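Eight months with the arms

Posted 11/05/2024

I started at Drandar in September, on the breakfast bench. Back then the job was mostly hands. You set the table, you ran the task, you wrote down how it went and you set the table again. Now the arm runs the task and I do the rest.

People ask if I'm worried about my job. I was, for the first few weeks. What's changed is the shape of the day. I used to be on my feet and talking to whoever was across from me. Now I sit a lot more, and my neck knows it. The log for our bench is at 1308 runs, up from 1239 when I last wrote about work, and I've reset the table for most of those.

The resets are the part outsiders don't picture. Bowl on the woven mat, cereal box standing up behind it, everyone clear, go. Then the same again with the box turned a bit. The arm doesn't get bored and I do, so we've started swapping benches after lunch. That was our idea, and the managers at Gukunier, who own the building and half of us, took a while to agree to it.
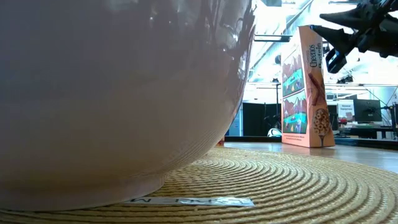
Filed under: Work

The Cheerios box is tall and light, and the gripper has to come down to it from above. A heavy-handed approach knocks it flat. When I did this by hand I never gave it a thought – you just pick up the box. Explaining to the software people why a grab felt wrong has been the most useful thing I've done here, and it's nowhere in my job description. I've asked for it to be put in.

Two of the older hands moved over to the Groltisum side, where they're paid more to look after the software. Two places opened up for training after that and I put my name down. The course is evenings, unpaid, which I think is wrong and have said so.

The noise is better than it was, at least. We eat together again too, now that the runs stop for lunch. I find out about the training next month and will post when I know.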